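Stitness Community Help > Perception and Control > Hand-held grippers

Gripper width jumps about when the object is black and soft. Filter it, or fix the detection?

posted by Idcombe, August 2019

Hi all, first post here after a good long while reading everyone else's, so please be gentle with me. I'm looking after the processing side of a hat-handling project at Kovaswood. We record people using the hand-held grippers, turn each recording into a gripper path plus an opening width, and train a policy on the result. Hard objects have been a dream. Soft black ones are driving me up the wall.

My width estimate comes from finding the edges of the two fingertips in the gripper camera and measuring the gap between them. With black cloth behind dark fingertips, the edge finder wanders off and grabs a crease or a seam instead. I've got 156 recordings in this batch and the width trace is jumpy in far too many of them.

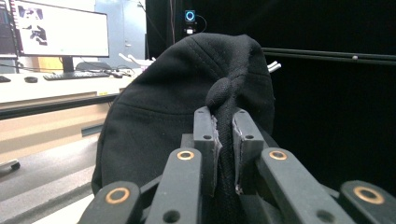 I've tried a median filter over 25 samples, which makes the plot look lovely but smears out the moment of closing, and that's the bit the policy most needs to learn. I've also tried turning the contrast up before the edge step. It helped with the fingertips and made the stitching in the fabric stand out even more, so I was no better off.

The path itself looks fine, by the way. Tracking seems happy enough and I only lose it when the cloth fills most of the view. Is there a sensible way to clean up the width I've got, or should I bite the bullet and redo the detection? I'd rather not record everything again if I can help it. Thanks heaps in advance!

Đoàn replied

Welcome! You've come to the right place, and I have a lot of sympathy, having spent most of a winter on the same thing with socks.

I'd leave the filter alone and change what you're looking for. The edges of the fingertips are the worst thing to chase when the cloth is the same colour. The brass bushings on the linkage arms are much kinder to you. They're round, they're bright against the dark plastic, and they move with the linkage, so if you know where they sit you can work out the opening without ever looking at the cloth.

What I do is fit an ellipse to each bushing, throw out any that land outside a mask I drew by hand, and then look up the width in a little calibration table. To make the table, close the gripper on a set of blocks of known width and save the bushing positions for each one. It's an afternoon's work with a cup of tea beside you. Do it separately for the left and right grippers, even if they came out of the same printer, and do it again whenever somebody swaps a finger.
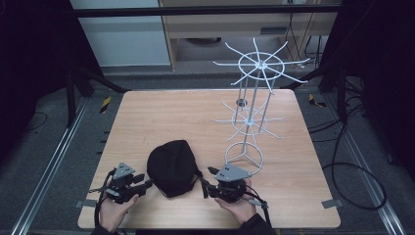
Since you've got two grippers going, do check the clocks as well before you blame the vision. I once had one stream running 3 samples behind the other, and the policy learned to close one hand early every single time. Plot both widths on the same axis and look for a steady offset between the closings. If it's steady, shift it and move on with your life.

For the frames where a bushing really can't be found, mark the width as missing and let the training code skip it. Please don't fill the gap with the last good value! A frozen width looks just like a firm hold, and the policy will believe you.

One more from my own set, a pinch like the ones you're struggling with, so you can see how much there is to work with besides the cloth:

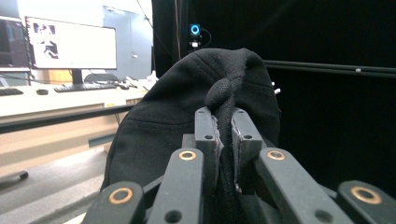

Bunched black cloth between the fingertips, with the brass bushings on the arms in view.

stitchandsolder replied

Just use a bigger network, worked for me. I labelled 700 frames and trained a small keypoint model and never looked back. Can't share it sorry, it's on a work machine.

Idcombe replied

Oh this is wonderful, thank you both. I had a go at the bushing idea last night on a handful of recordings and the closing is nice and sharp again, no median filter needed. My mask was a bit tight on the outside arms, so I lost those when the gripper was fully open, but that was easy to loosen.

I did find an offset between left and right too, though it isn't steady, it creeps over the length of a recording. I'll start a separate thread for that one in September once I've got through the rest of the batch.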